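Compte rendu de visite : la porte ouverte de Fakcombe

Publié le 9 juin 2024

J'avais promis aux membres de notre liste un petit rapport sur la porte ouverte de Fakcombe, et je m'excuse d'avance pour mon français, que j'apprends encore. J'ai pris beaucoup de notes sur place, mais quelques-unes sont devenues illisibles dans le train du retour.

Le laboratoire occupe le deuxième étage d'un ancien magasin de tissus, derrière le canal. L'entrée n'est pas facile à trouver : il faut passer par la cour et sonner chez Brulleck, qui partage le bâtiment. Nous étions un groupe de 10 personnes et la visite a duré plus longtemps que prévu, parce que tout le monde voulait poser des questions au même moment.

La première partie était une présentation par Vilja Koivisto du projet Skekamau. Le but est d'apprendre à un bras robotisé les gestes du ménage à partir de démonstrations humaines. La personne tient dans la main une pince avec une caméra et elle fait le travail elle-même. Les mouvements sont enregistrés, ensuite le modèle est entraîné, et le bras doit reproduire le geste dans un autre lieu. Pour la tâche du rangement, l'équipe a déjà rassemblé 700 démonstrations depuis le mois de mars. Madame Koivisto a insisté sur un point que je trouve important : une démonstration trop parfaite est moins utile qu'une démonstration où la personne hésite et se corrige.

Dans la salle suivante nous avons vu le bras lui-même, que les gens d'ici appellent Peng. Il était posé sur une table basse et il devait mettre des chaussettes dans un panier. Sur sept essais il en a réussi cinq, si j'ai bien noté. Le bruit m'a surpris, j'attendais quelque chose de plus silencieux. Un enfant a demandé si Peng savait aussi plier les chaussettes par paires, et la réponse était non.

Ce que je voulais surtout voir, c'était la collecte. Elle se fait dans des pièces meublées comme chez quelqu'un, et pas sur un établi. L'exercice du jour concernait les bouteilles en plastique laissées sur un lit. Pour moi c'est un bon choix de difficulté. Une couverture molle ne donne pas un appui stable, la bouteille peut rouler quand on la pousse un peu, et le plastique transparent laisse voir le motif du tissu derrière, ce qui complique la vie de la caméra. On nous a expliqué qu'il faut approcher les deux doigts de chaque côté, lentement, et fermer seulement quand les deux patins sont à la même distance. J'ai remarqué que mon poignet aurait tourné beaucoup trop vite.
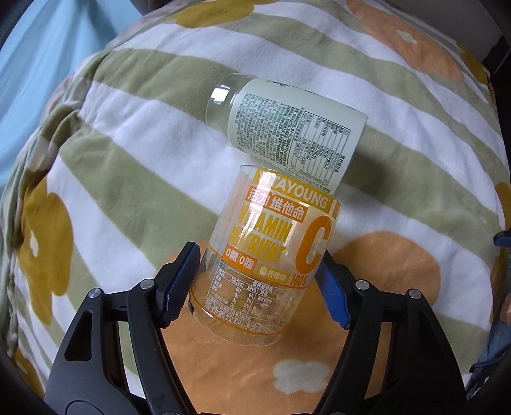
Les bouteilles sur la couverture à fleurs, dont une entre les doigts de la pince. 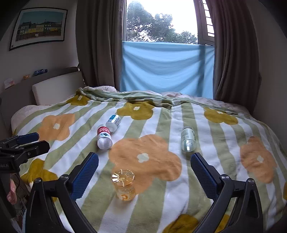
Kianoush Jalali m'a écrit après avoir lu mon brouillon. Selon lui, je suis trop généreux avec le plastique transparent : la vraie difficulté serait le poids, puisqu'une bouteille vide et une bouteille pleine demandent une force de serrage différente, et que la caméra seule ne peut pas toujours le deviner. Il aurait aimé que je demande si la pince mesure la force pendant les démonstrations. Je ne l'ai pas demandé, et je vais poser la question à Fakcombe par courrier.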